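Thin flat things on a board: parallel two-finger or swap the fingertips?

Forum: Arms and end effectors
Started 22/07/2026

Two arms, one brown tabletop, a few household bits. We're comparing grippers on everyday objects and I'd like opinions before we order anything. The first two show the board with the toy knife and fork, the last one has the bowl and the mug stand.
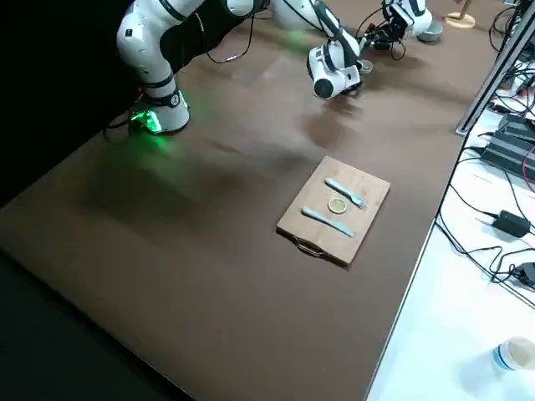
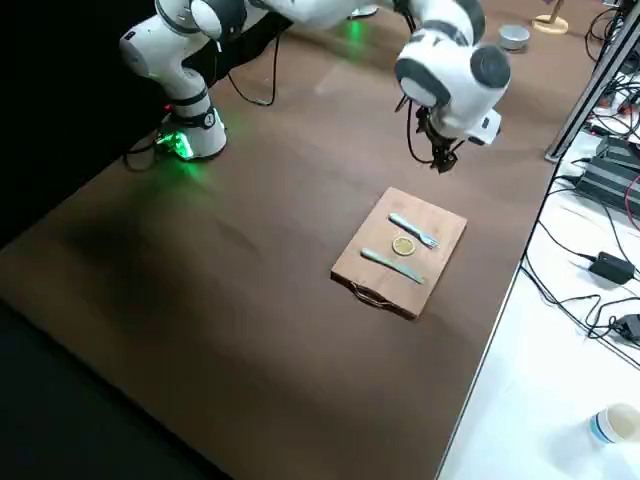
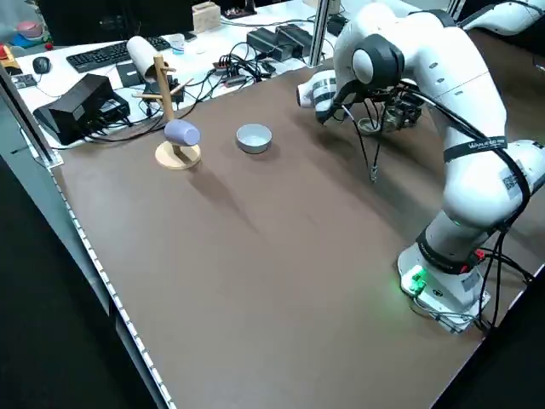
Žofie Urban
Test technician, Jesenard

We have two sets of fingers to choose between. One is the Gradero parallel pair that came with the arms, hard and fairly wide. The other is a set from Sýkora with a thin lip at the tip and a soft pad behind it. Same mounting, same controller settings, same force limit for both.

The mug and the bowl are no bother with either. The trouble is the cutlery. It's plastic, it's light and it lies flat on a wooden board, so there is hardly any edge to get hold of. The Gradero fingers come down either side of the handle and half the time they close on top of it. The Sýkora ones get the lip under more often but they chatter on the wood, and I don't like the noise.

Results so far, fork and knife together, 80 tries with each set: Gradero picked up 44, Sýkora 61. A pick counts if the thing is still held after a lift and a short pause. The small round disc isn't in those numbers. I've been leaving it between the fork and knife as something to avoid.

Questions:
1. Has anyone run a thin lip for months and not chipped it?
2. Is it worth adding a wrist camera, or is a fixed one good enough for this?

---

vlasta_k
Posts: 2,984

We ran lipped fingers from February until last month. They chip. Order spares with the first lot and write the date on each one when you fit it.

I'd question the test, though. You say same force limit for both. A soft pad needs a different limit from a hard finger, so you've handicapped one of them and you don't know which. Tune each one separately, then compare.

---

murin_l

I don't agree with vlasta_k. If you tune each one separately you end up comparing how patient the person doing the tuning was. Fix the settings, publish them, and anyone can repeat it. That is what Žofie has done and I'd leave it alone.

On the camera: put one on the wrist. With a fixed view the gripper gets between the camera and the object just when you need to see it. In the third picture there's a bowl partly hidden behind the arm already, and that's only a bowl. A fork handle will vanish completely.

---

vlasta_k
Posts: 2,984

Repeatable and fair are different things. You can repeat an unfair test as often as you like.

---

fedir_m

Can I ask about the approach angle? The board sits at a slant on the table and the fork and knife sit at a slant too. Are you turning the wrist to line up with the handle, or coming down square to the table and hoping?

I ask because we had nearly the same numbers as your Gradero set, and it was the wrist. We were five degrees out at the tool and never noticed on cups. A cup doesn't care. A knife does. Check it with a steel rule held in the fingers over a straight line on paper. Takes ten minutes.

---

ZofieU (thread starter)

fedir_m: we turn the wrist to match. The angle comes from the fixed camera, so it's only as good as the calibration, and that was last done before we moved the table. I'll do the rule test.

vlasta_k: how long did a lip last before it went?

murin_l: weight is my worry with a wrist camera, and the extra cable. We've enough cable up there as it is.

---

vlasta_k
Posts: 2,984

Shortest was nine days, but that one hit a table edge. The rest went between four and seven weeks. We print them now and treat them like drill bits.

---

murin_l

Weight isn't a worry with the small board cameras. Cable is, I'll give you that. Run it down the outside of the arm with the others and leave slack at each joint, more than you think. Then move every joint to its limits by hand before you power anything up.

---

jarmila.l

Different suggestion. Forget the fingers and change what's under the cutlery. We put a thin foam sheet on the board and the hard fingers could press down a couple of millimetres and close underneath. Our picks went up straight away with no new parts. Ploltik sell it in rolls but any packing foam will do for a trial.

---

fedir_m

That's fine if you own the kitchen. If the robot has to work on somebody's real chopping board you can't go round laying foam.

---

jarmila.l

It depends what the test is for. If she's comparing fingers, foam spoils it. If she needs forks picked up by the end of the month, it doesn't.

---

ZofieU (thread starter)

It's for comparing fingers, so no foam for now, but I'll keep it in mind for the demo.

Did the rule test. We were out by a bit over three degrees on the arm doing the cutlery. Recalibrated and ran the Gradero set again, another 80 tries: 58. So a good part of the gap was us and not the fingers. The Sýkora set gets its second run tomorrow on the same calibration, same force limit. After that I'll do one more round with each set tuned on its own, and you two can argue about which table to believe.

---

vlasta_k
Posts: 2,985

Put both tables up. And log which object each miss was on. I'd bet most of yours are the knife.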